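The Back Room at Pullcombe

1. Morning

Tyra Kvam had promised her uncle's accounts by noon, and the computer would not start. Helge Sundqvist took the side panel off and laid it against the wall.

"Memory first," he said. "It's usually memory."
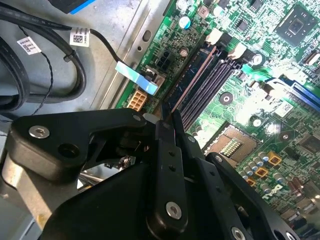
Tyra wanted to know what it would cost. Helge said he charged 94 for an evening's work and less if it was only dust. She wrote the number on her hand. The computer had come from Lanby, where her uncle kept his shop, and she had carried it up the stairs herself.

Helge bent over the green board and read the slots one at a time. He had the lever up on the processor socket and the metal cover folded back. The gold square inside had nothing on it.

"Did your uncle take the processor out?" he asked.

"He said he cleaned it."

She called the shop. Her uncle looked in the drawer under the register and found it in an envelope, between two receipts. 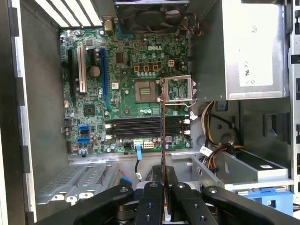

2. Noon

Lovisa Öberg drove the envelope over. Helge said he would try the memory one stick at a time once the processor was in. Tyra sat down with her coat on and asked him the thing she had been putting off.
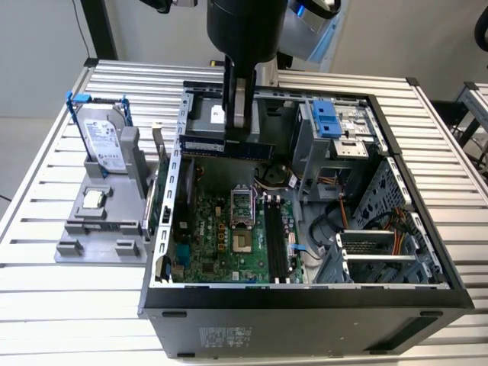 "Are the accounts gone?"

"They're on the hard drive, and all he took out was the processor."

She took off her coat. Lovisa put the kettle on and asked if there was any milk.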